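Running a second-hand clothes shop in Wamness

Theerawat Somboon opened his shop on Pettigrew Street in April with 807 items on the rails and no idea which of them would sell. He had spent the previous four years managing a warehouse for Votance, the parcel firm, and had never worked a till.

"I knew how to move boxes," he says. "Customers were new to me."

The shop takes in clothes from local people, prices them and splits the money when they go. Sellers get half. Anything still on the rail after three months goes back to its owner or on to the Lorkorska night shelter, which always needs warm things.

Coats and children's clothes sell fastest. Formal wear hardly moves. Somboon says he turned away three wedding outfits last week and felt bad about it each time.

"People remember what they paid. I have to tell them what someone in this town will pay on a wet morning, and those are different numbers."
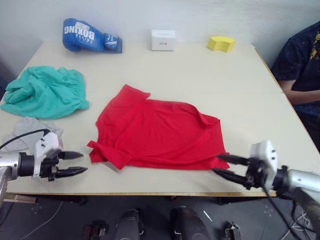
Rent is his biggest worry. The landlord wants another £300 a month from the autumn, and the takings are uneven. His best month so far brought in £3,311 before the sellers had their share. He has thought about selling online as well, but says the postage and the returns would take up the time he now spends on the shop floor.

He checks everything himself before it is priced. Seams come first, then underarms, then fastenings.

"A zip is the thing people forget. They try it on, it fits, they go home and it sticks halfway. So I run every zip up and down a few times. If it catches I use a bit of candle wax, and if that fails I don't take it."
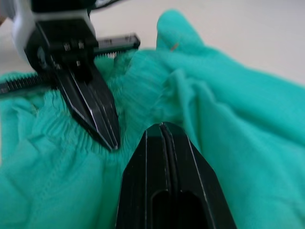
His mother does the alterations two afternoons a week and has strong views about the window display. She would like more colour in it. He would like to see out.

Asked whether he misses the warehouse, he says he misses the canteen and being paid on a fixed date. He plans to stay open through the winter and look at the figures again after that.

The shop takes in clothes every morning until noon. Bring them washed, and on hangers if possible.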